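**Oltbridge Household Recipe Transcriptions** — data card, revised October 16, 2025

## Contents

The collection holds 2000 handwritten recipe cards transcribed as plain text. Each record gives the title, ingredients, method and any notes in the margin. Original spelling is kept. A second field carries a modern spelling where the two differ.

## Preparation

Cards were typed by one reader and checked by another. Santosh Katiyar settled disagreements. Words that neither reader could make out are marked `[illegible]` and should not be filled in by guesswork.

## Known limits

- Oven settings are often missing or given only as "slow" or "quick."
- 80 cards have no title; the `title` field is left blank.
- Baking is heavily represented — main dishes much less so.

## Use

The files may be copied and adapted for teaching and research. Please cite the Oltbridge collection and the release number. The current release is 3.

Trays and table linen

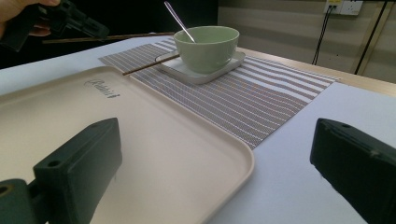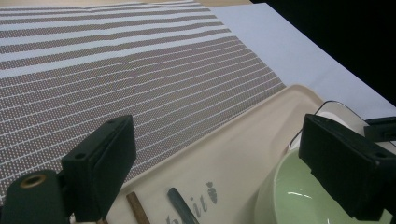
## Comments received

Cosimo Vitale asks that "cup" not be converted to metric in the next release, as several families plainly meant a teacup, and the notes in the margin sometimes say so.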